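Skirting board on one wall only, fill the rest or leave it?
Home Forum > Floors and Trim

pell_mell
Moved furniture Thursday and found that the skirting in our spare room stops at the corner. The back wall has it, light gray-beige. The wall to the left has none, the white wall just meets the floor.
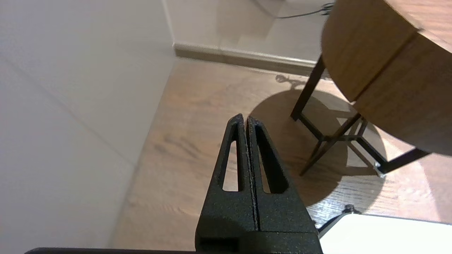 I have 339 inches of matching trim left over from the hall and no idea if it's worth the bother. The floor is wood-look laminate and I don't want to scratch it. The Undton store quoted me for a fitter and it was more than I paid for the trim.

gratebar
Fit it yourself. Glue and a few pins. I did 9 rooms that way.

ninthstair
I wouldn't glue it. If the wall isn't straight you'll see every gap. Leave it and put furniture there.

pell_mell
Tape is the other thing I'm unsure of. I want to mask the floor edge first. 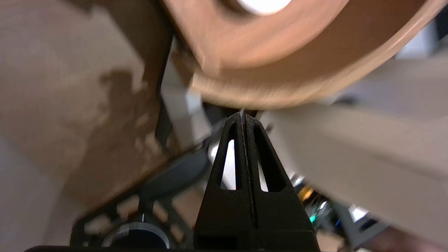 Tan roll, up close. Came out blurry.

gratebar
If that's packing tape, no. It can pull the finish. Hallex sells a low-tack one.

ninthstair
Never had packing tape hurt a floor if it came up the same day. But low-tack is safer, agreed.

pell_mell
OK, low-tack. Next question is whether the nightstand can go back near the wall once there's trim. 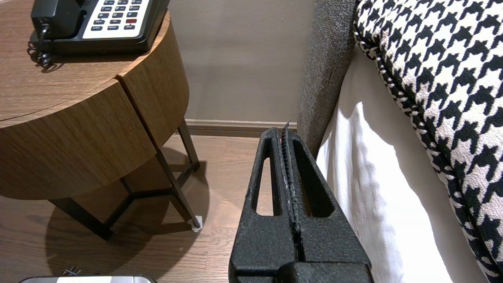 Round nightstand with the phone on it, black metal legs.

ninthstair
The legs angle outward, so measure at the feet and not at the top. Trim could push it out a bit.

gratebar
Barely. It's thin trim. Do the wall.

pell_mell
Going to dry fit one length and decide after that.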